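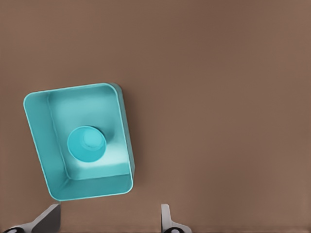 An open teal bin on a brown tabletop

Workshop Tips: Keeping a Small Website Light
Updated 20 April 2019

These tips come from looking after the Ovley workshop pages, which share a cheap hosting plan with two other sites. Most of them apply to any site that one person keeps up in spare hours.

Resize before you upload. A picture straight off a phone is several times wider than the column it will sit in. The browser shrinks it on screen, but the visitor still downloads the full file. Find out how wide your text column is and save your pictures at that width, or at double that width if you want them sharp on newer displays.

Pick the right format. Use JPEG for photos and PNG for drawings, logos and screenshots with flat color. A parts diagram saved as a JPEG gets fuzzy gray specks next to the lines, and turning up the quality only makes the file bigger. If the drawing program can export SVG, try that first.

Put the width and height in the image tag. Without them the page jumps while it loads and people lose their place in the instructions. It's tedious on old pages. I did the most-visited ones first and am still working through the rest.

Clear out the image folder. Ours had 1,267 files in it when I checked last July, and only 179 of them were used on any page. The others were test crops, duplicates and three versions of the old Wutberg header. Before deleting anything, copy the whole folder to a drive at home, then move the unused files into a folder called "old" and leave it there for a month. If no page breaks, delete it. 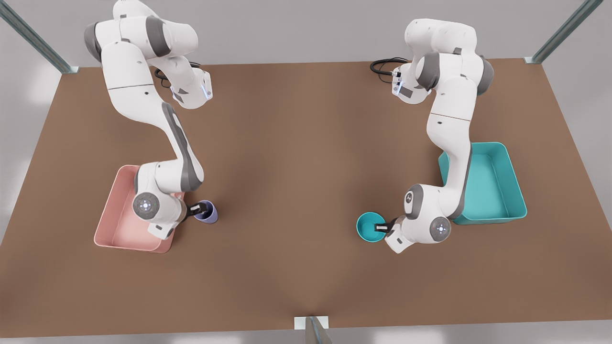 Name files so you can find them again. Lowercase letters, hyphens, no spaces. "bench-vise-jaw-pads.jpg" will still make sense in two years, and "DSC0041 final NEW.jpg" won't. Some servers treat capital letters as different from small ones, so a link that works on your own computer may fail once it's uploaded.

Set a size limit and stick to it. Mine is 200 KB for a large photo and 50 KB for a thumbnail. Now and then a picture with a lot of fine detail — sawdust, gravel, wire mesh — goes over, and I either crop it or let it go.

Check the page on a slow connection. Most desktop browsers have a setting in the developer tools that imitates a slow phone network. Turn it on, clear the cache and load your longest page. On the Juhl lathe page the text came up quickly, but a decorative font held back the headings. I dropped the font.

Be careful with plugins. The Trundovitz gallery add-on we used for a while loaded its script on every page, including the ones with no gallery. Look at the page source after installing anything. If you see a script you don't need there, look for an option to limit it, and if there isn't one, take the plugin out.

Keep a plain text file of changes in the site folder, newest at the top. One line per change is plenty.

Next page: Fixing broken links after a move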